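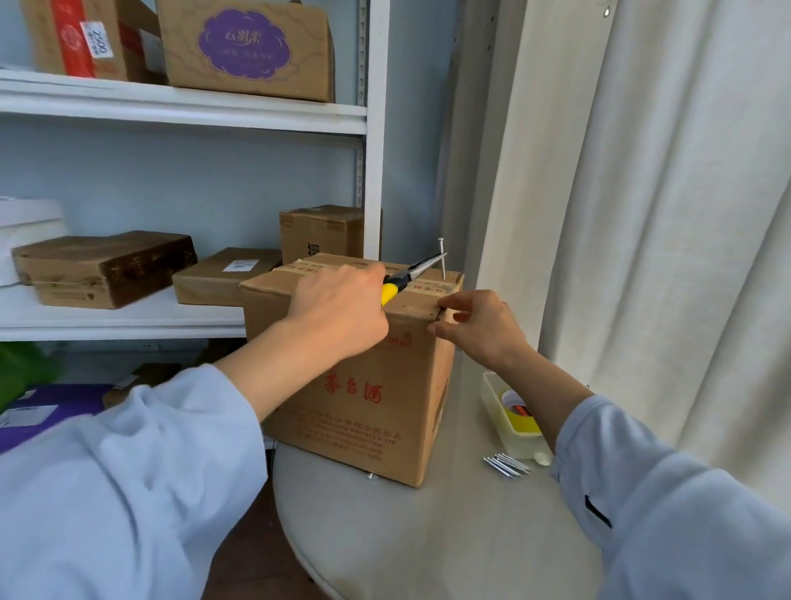 2. Carton reuse and sealing, August

Verance asked whether secondhand liquor and tea cartons can replace new boxes at the Zesville store room. I'm still not convinced.

The Moutai cartons take up little shelf space and cost us nothing. Of the $1180 granted for this part, $1000 is still unspent, and I would not read much into that. Most of the saving is labor we haven't charged.

Nails are my main complaint. Holding a long one upright with needle-nose pliers keeps fingers clear, but corrugated board gives a nail very little to bite on. Parsons wants to keep the method. I would like to see 15 cartons carried to Lurnent and back before anyone calls it a fastening.

Tape alone may do. It was never tested side by side, and the last report should have said so.

Still open:
Who pays for labels to cover the old printing
Whether mixed carton sizes can be stacked
A drop test, taped against nailed, 15 of each

Request: hold the second payment until the drop test is in.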